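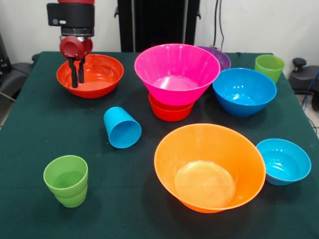
June, after the afternoon shift

I started this page at lunch and finish it at home, with tea. Today was my second week at the Lodano table. Before, I was eleven years in the dish room at Condell, and we were four people there on every shift. Now the arm takes the bowls and cups, and I stand beside and write what it does. My back is grateful. My hands don't know where to go.

The green cloth was on the table again. I put the colours in any order I like, and this is the only part of the job that feels like mine. I laid one blue cup on its side, as they come from the children's tables at Dufour.
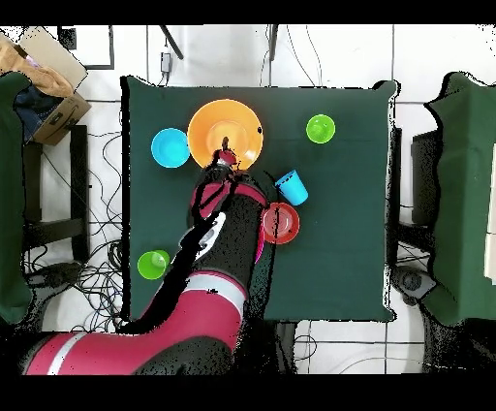 The arm at the big orange one, June.

We made 47 tries today and I wrote all of them in the book. My neighbour from the old shift telephoned at six. She has now two short days in place of five full ones, and she asked me if I am teaching the machine her work. I said I am teaching it to lift a bowl. She was quiet, then we spoke of her garden.

I must ask at Listard about the evening course. Also buy tea.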